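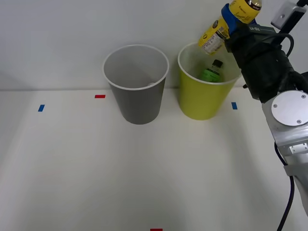

Chapter 11
Volume and Capacity

11.1 Two words for two measurements

The volume of an object is the amount of space it takes up. The capacity of a container is the amount it can hold. The two are measured in related units but answer different questions. A thick-walled jug may have a large volume and a small capacity.

Capacity is normally given in millilitres or litres, and volume in cubic centimetres or cubic metres. One millilitre fills exactly one cubic centimetre, so values can be carried from one system to the other without calculation.

11.2 Nominal and brimful capacity

Makers of containers quote two figures. Brimful capacity is measured with the liquid level at the top of the rim. Nominal capacity is the quantity the container is meant to hold in use, and is always the smaller. The Prudano beaker used in the exercises has a brimful capacity of 100 ml and a nominal capacity of 80 ml. The difference between them, 20 ml in this case, is called the headspace.

An object placed inside an open container reduces the space left for liquid. If a sealed bottle stands in a cup, the cup can be filled only with its own capacity less the volume of that part of the bottle lying below the rim. The part above the rim has no effect.

11.3 Tapered containers

Many cups are wider at the top than at the base. Their capacity cannot be found by multiplying the area of the base by the height, which gives too low a result. Using the area of the opening gives too high a result. The true value lies between the two, and the formula is derived in section 11.5.

For the same reason, a mark at half the height of such a cup does not show half its capacity. The Veltby storage tank in Exercise 4 holds 2,324 litres and has the same general shape. Students should decide, before calculating, whether its lower half holds more or less than 1,162 litres.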